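Notebook, October, started 9.40

Subject: the small bench enclosure, its surfaces, and where the tray should live.

I continue from the page with the glue tests. Gunhild Kjærgaard asked me to write down what we have decided about the wall covering and the floor, so that whoever builds the second enclosure at Rindstead doesn't need to telephone us for each corner.

Walls. We stay with the terrazzo print from Gatti, the one with mustard, pink, grey-blue and black pieces on white. I was against it in the beginning, I wanted plain grey. But on plain grey every small mark was visible after one week, and on this one I must search for them. One roll was enough for three walls with 112 cm left over. The rest is on the shelf behind the door, please don't cut from it for labels.

Hanging it took me 26 minutes for the back wall and much longer for the sides. Start at the corner and work outwards. I started in the middle the first time and had a fold of 19 mm to hide, so I took it down again.

Floor. The marble pattern is the Plurkard sheet. It was laid without glue for two days so it could become flat, then fixed only along the border. Gunhild thinks the brownish patches are dirt. Some are printed, I compared with the leftover piece. For the others I am not certain, and I will try the mild soap before anything stronger. No acetone on this sheet! It took the shine from the test piece at once.

Tray. The yellow one is from the Skindby order, line 343 in the parts book. I prefer it with the long side running from front to back, then the hand comes in over the short side and doesn't push it away. It slides a little on the marble sheet. I thought about rubber feet, but then it doesn't stack with the others, so for now no feet.

Screwdriver. It has no fixed place yet. Gunhild wants a hook outside, I want it to go in the tray when the work is finished. Not decided.

Yellow tray on the marble floor, terrazzo print behind: 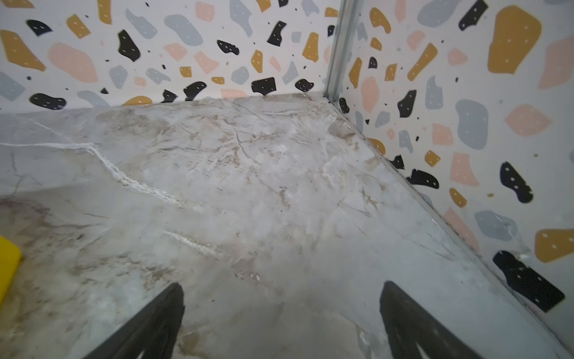
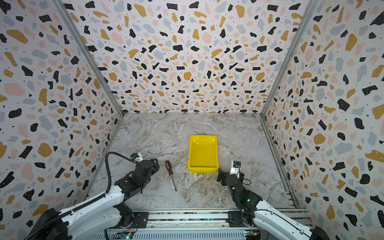 Question from Rindstead: can the wall print be washed in place, or must it come down first?

Wash it in place, with a cloth that is well wrung out, and keep the water away from the joints - the paper backing swells there and the edge will lift.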